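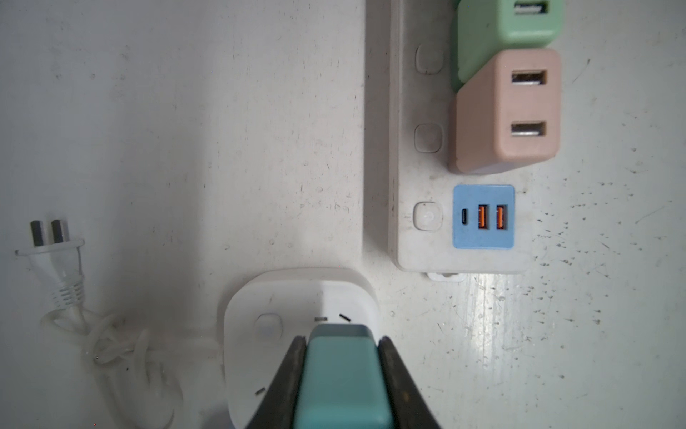 I have been meaning to write about the plugs in my house for a long time, and this evening I finally got the last of them sorted, so settle in, this one is going to be a thread. It started with the desk, as most of my projects do. I wanted one place where everything could charge, and I wanted to be able to tell at a glance what belonged where. Color turned out to be my way in. On a white strip, a mint-green adapter up top and a pale pink one right under it are a lot easier to tell apart than two white ones, and the light-blue panel with the USB ports pretty much announces itself.

I should say that I grew up in a house where every cord was white or had once been white, and my mother would follow a cord with her finger all the way behind the couch to find out what it ran. My neighbor Viorica Jurić still does this. She pulled out her freezer that way in October — lost a whole tray of plum dumplings, and I got a very sad phone call.

So, rule one at my place: a color per job. Pink is for phones. Green is for anything that can be switched off at night without anyone minding. Blue is shared, for guests and for the kids' friends who always show up at 2 percent and look at you with those eyes.

Rule two came from Mirsad Hoxha, who did the wiring in our kitchen and is the most patient man I know. He says to read the label on the back of the strip before you buy a single thing to go into it, and add up what you plan to run from it. I had never once done that. I sat on the floor with a pencil and the back of an envelope and felt like I was in school again, but it took me six minutes and I moved the space heater to the wall that same night.

(Please don't run a heater from a strip. I know, I know, I did it for two winters. Mirsad made a face I will remember for a while.)

Separate buttons are the thing I would spend extra on. I used to have a strip with one big switch for the lot, and that meant I never switched it off, because the router was on there too and the whole house would have come looking for me. With a button per section I can turn off the lamp and the printer on my way to bed and leave the rest alone.

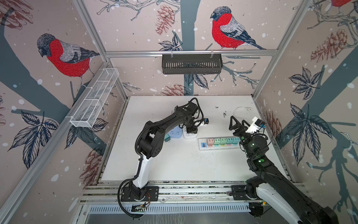
Now, spacing. Those blocky adapters love to sit across two outlets and take up both. My fix is to lay everything out on a table first, the strip and every plug you own, and try them in different orders before you crawl under anything. The big ones go on the ends. The skinny ones go in the middle. Do it in good light with a cup of coffee and it's a nice way to spend part of a morning!

While it's all out on the table, clean it. I use a dry brush, an old soft toothbrush, with everything unplugged, and then a barely damp cloth for the outside of the case and a dry one straight after. No spray, ever. The amount of gray fluff that came out from behind my desk could have stuffed a small pillow, and I consider myself a tidy person.

Have a look at each plug before it goes back. Brown marks, a wobbly pin, a case that has come apart at the seam, a cord that feels stiff near the end — those go in the recycling box. I threw out a little single-outlet adapter that I have carried through three apartments, and I will admit I felt a pang.

My friend Dragica Begović asked me about labels, so, for Dragica: I tried the sticky paper kind and they fell off by the end of the summer. What has stayed on is a strip of cloth tape folded around the cord like a little flag, written on in pencil. Pencil doesn't smear, and you can rub it out when the lamp moves to the other room.

And length! I bought a cord that was much too long for the desk and it lay in a heap that I vacuumed around for a year. Measure with a piece of string along the path the cord will really take, down the table leg and along the baseboard, and add a hand's width so nothing pulls.

Next up is the kitchen counter, where the mixer, the kettle and the radio have been fighting over one outlet since we moved in. Mirsad is coming by to look at whether we can get another one put in by the window. If you have a counter setup you like, please tell me where you put the kettle, I have changed my mind on it all week.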